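Cutting board care and table layout for a small prep surface
Posted in Kitchen & Dining, 14 replies hidden, sorted by votes 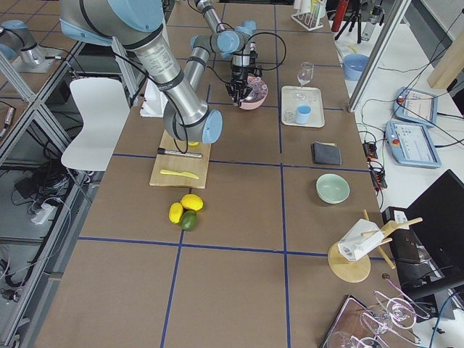

I have a light wooden cutting board that shares one long table with everything else: lemons and a lime, a couple of bowls, a tray for glasses and cups, a dowel rack. The tabletop is covered in cardboard, marked into squares with blue tape. Two things I can't settle. Does citrus juice harm bare wood if it sits for an hour? And is cardboard acceptable as a long-term cover, or should I go to a silicone mat? I only use plastic knives, so cut marks are minor.
Cusix

Idemix
Citric acid won't dissolve the board, but it strips oil from the surface and can leave a pale patch. Wipe within a few minutes, rinse, and stand the board on edge to dry. Food-grade mineral oil once a month, two thin coats, left overnight. If the patch feels rough, sand with 220 grit, then 1000 if you want it smooth, and oil again.
Cardboard absorbs juice and can't be washed. Treat it as a consumable and replace it when it stains or swells. Tape edges lift first. With a silicone mat you can mark the squares underneath if it is translucent.
Keep stemmed glasses toward the middle of the tray. The rim is a bad place for a narrow foot.

Pretell
Cardboard is fine. Had mine since May.

Achari
Agree with Idemix on the oil, not on the 1000 grit. It closes the surface and the oil goes in slower. Stop at 220. Also put a damp cloth under the board if it slides on the cardboard, and take it out when you finish or the cardboard goes soft.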